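Chapter 5
How Wounds Close

Learning goals

After you have studied this chapter, you should be able to name the phases of wound healing in their correct order, describe which cells are active in each phase, and explain why a closed wound and an open wound of the same depth do not heal in the same time. You should also be able to read a simple wound chart of the kind that is used on a hospital ward.

5.1 A small cut in the kitchen

Dewanti Chong was cutting onions when the knife slipped and opened the side of her finger. She held the finger under the tap, pressed a clean cloth on it, and after a few minutes the bleeding stopped. The next morning the skin around the cut was pink, warm and a little swollen. She was worried that the wound had become infected. It had not. The warmth and the swelling belonged to the normal work of the body, and by the end of the following week only a thin line was left.

Most readers of this book have had such a cut and have not thought much about it. In this chapter we will think about it slowly. The events in that finger are the same events that take place after a large operation, and the student who understands the small wound well will have little difficulty with the big one.

5.2 What the skin has to repair

In Chapter 2 we saw that the skin is built in layers. The outer layer, the epidermis, has no blood vessels of its own. A scratch that stays inside the epidermis does not bleed, and it leaves no scar. Under it lies the dermis, which contains vessels, nerves, hair roots and a dense network of collagen fibers. When the dermis is cut, the body must do several tasks: stop the loss of blood, keep out bacteria, remove the dead material, and build new tissue in the gap.

The last of these tasks takes the longest time. New collagen is laid down in a hurry and without much order, and it is later replaced by stronger fibers which lie along the lines of tension. Even after many months, scar tissue does not reach the full strength of the skin that was there before.

5.3 The shape of the wound matters

Two wounds can be equally deep and still behave very differently. A knife or a scalpel makes a narrow wound with smooth edges, and few cells are killed on each side. A fall on gravel makes a wide wound with torn edges, in which a lot of tissue is crushed and dirt is pressed into the dermis. In the first case the edges can be brought together. In the second case there is often nothing to bring together, and the gap must be filled from the bottom and the sides.

Doctors speak of healing by primary intention when the edges are joined with stitches, clips or glue soon after the injury. They speak of healing by secondary intention when the wound is left open and fills by itself. The word "intention" is old, and students should not look for a deep meaning in it. A third possibility is used when a wound is dirty: it is left open for some days, watched, and closed when it is clean.

A long, straight incision belongs to the first group. The bleeding is limited to a narrow band at the lips of the wound, and the two sides still match each other along the whole length.

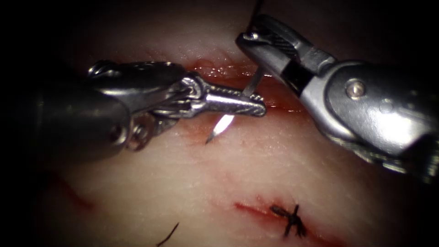 5.4 The phases of healing

It is usual to divide healing into four phases. The borders between them are not sharp, and in a large wound one corner may already be in a later phase than the other.

Hemostasis. The injured vessels become narrow, platelets stick to their damaged walls, and a clot of fibrin is formed. The clot is a plug, and it is also a kind of floor on which cells can later move.

Inflammation. White blood cells leave the vessels and enter the wound. Neutrophils come first and attack bacteria. Macrophages come after them, clean up the remains, and send out the signals that call the building cells.

Proliferation. Fibroblasts make collagen, new capillaries grow in, and the epidermis creeps over the surface from the edges.

Remodeling. The scar becomes flatter, paler and stronger. This phase can last for a year or more.

Words to know

clot, collagen, dermis, epidermis, fibroblast, macrophage, platelet, primary intention, secondary intention

Before you read on

Look for an old scar on your own skin. Try to remember how the injury happened, and write down whether you think it healed by primary or by secondary intention. Keep your note, as we will return to it in section 5.7.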